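A few shots from the wrist-swap study
6 min read

This gallery goes with the write-up I've been promising for ages. I spent most of the spring and summer on one question: if you train a picking policy in a renderer and then mess with the colors of everything, how much does it care? The project is called Gellska (I picked the name, don't ask me to explain it) and I'm putting it up on 16th November, with the pictures sorted by what I was testing. I've kept the captions short, or tried to.

Quick background so the rest makes sense. The task is to reach a small cube, close on it, lift it and hold it up for a moment. The policy only gets camera images and the joint readings. All the training runs happened in Pikero, the simulator I use for everything now, and each policy saw 3,000 episodes before I tested it. No real arm was involved in any of these numbers — that part comes later and I'm a bit nervous about it.

What I changed

I had 11 color schemes for the room. Walls, table and lighting all got moved together, and the cube and the arm stayed the same the whole way through. The first scheme was plain gray on gray, which everybody's policy likes, including mine. After that I let myself go a bit wild. There's a mint one I really love and a mustard one I can't look at for long.

The schemes were hand-picked, by the way. I tried drawing random colors back in April and half of them came out as mud, and it got really hard to say anything useful about which change had done the damage. Picking them by hand is slower and a little less scientific, but I could line them up from mild to awful and watch the success rate slide.

The pink table set

My favorite scheme of the lot! Salmon table, gray-green wall meeting a yellow-green one, and the black arm reaching down to the orange cube with one fingertip overlapping the front of it. I like this group for the shadows too. They spread over the tabletop in soft, odd shapes, and I had a strong hunch the policy would get confused by them. 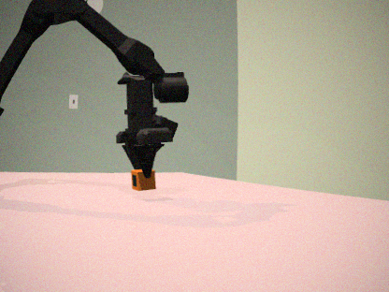
What came out of it

I ran 672 test episodes across all the schemes, with the cube starting in a new spot each time. The policy trained only on gray did great on gray and then dropped off fast once the table changed. The walls mattered far less than I'd guessed! I could paint them pretty much anything and the arm would still find its way down to the cube. Swap the table color, though, and it would start closing the fingers too early, or hang in the air above the cube like it was waiting for a bus.

The policy trained on a mix of five schemes did much better. It still had trouble with the mustard room (fair enough) but it stopped hovering, and the early closing mostly went away. Going from 5 schemes to the full set bought me a little more, and it took a lot longer to train, so I'd stop at five if I did it again.

And my shadow hunch? I was wrong. I turned shadows off for one full round and the scores hardly moved. I'd already drafted a whole section about shadows — it's sitting in a folder called "oops."

Things I'd do differently

I'd change the cube color too. Keeping it orange made the comparison cleaner, but it also means I can't tell you if the policy learned "find the cube" or just "find the orange thing." That's a big hole and I know it. I'd also save the wrist view for every episode. I only kept it for the failures, and now I keep wanting to compare them with the good runs and can't.

I'd log the finger opening at a higher rate as well. The early closing happens quickly, and in my plots it's a couple of dots and a lot of guessing.

The config files for all the schemes are going up once I've cleaned out my rude comments. If you run them with a different arm, please write to me, I'd love to see what you get.

Recent posts
Gustier: a tiny tool for naming your runs so you can find them again
Moving my old scenes over to Pikero
Lưu, or how I finally set up proper checkpoints
Why my gripper kept dropping the mug
Notes on picking table colors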